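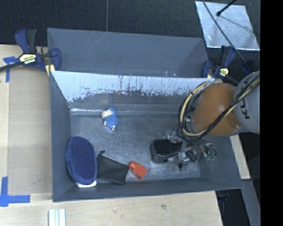
Ticket: cell 3 stops and asks for a person too often
Site: Petmont, mixed goods hall
Posted in April by the second shift operators, to Langlois support

We write again about the stops at cell 3, because the answer we received was for a different problem. The vacuum is good and the hoses were checked. Our question is about the items which touch each other in the bin. The blue plush toy by the back wall is an easy item for us, it lies alone. The flat black pouch is difficult: it touches the navy pouch on one side and reaches the red-orange bottle on the other, and the white item is partly under the navy one. With a group like this the cell tries, waits, tries again, and then the lamp calls the operator.

What we see on the counter: 48 calls in one shift, where the target in the Catov contract is 20. The shift handles nearly 3000 items, so we understand that the percentage looks small in your report. For the person who must walk there it is not small.

What we tried already:
- Restarted the cell and the Muretti controller. No change.
- Loaded the bin with fewer items. Fewer calls, but the second bin is then needed sooner and the feeding person has more work.
- Changed the waiting time before the call from long to short. The calls came faster, their number stayed the same.
- Tightened the clamps on both sides of the bin. The bin does not move, so please do not ask for this again.

Reply from Langlois, 10:15
Thank you for the details. Can you tell us what the operator does when the call comes? Is the item removed, or only moved?

Our answer, 14:40
Mostly only moved. The operator stops the cell, opens the gate, separates two items by hand, closes the gate and confirms on the screen. The hand work is very short. The gate and the confirmation take the most time.

We want to add one thing that is maybe not technical. Before the cell, each of us had a packing table and one could plan the day. Now one operator looks after three cells and also does the labels. When the lamp calls, the label is left half finished, and twice last week a wrong label went out. The shift leader asked who made the mistake. We would like that the calls are written in the same log as the labels, so that it is possible to see both.

Reply from Langlois, 16:05
Understood. We will send a setting that makes the cell leave touching items for the end and take the separate ones first. The remaining calls should then come together and not one by one. The shared log is a request for Catov, and we have forwarded it.

Our answer, 21:30
Setting is loaded. The calls now come near the end of each bin, and this is easier for the labels. We have no full shift with it yet, so no number. Please keep the ticket open. About the log we have no answer from Catov.

Status: open, waiting for customer

Contact Langlois support | © Langlois | Back to top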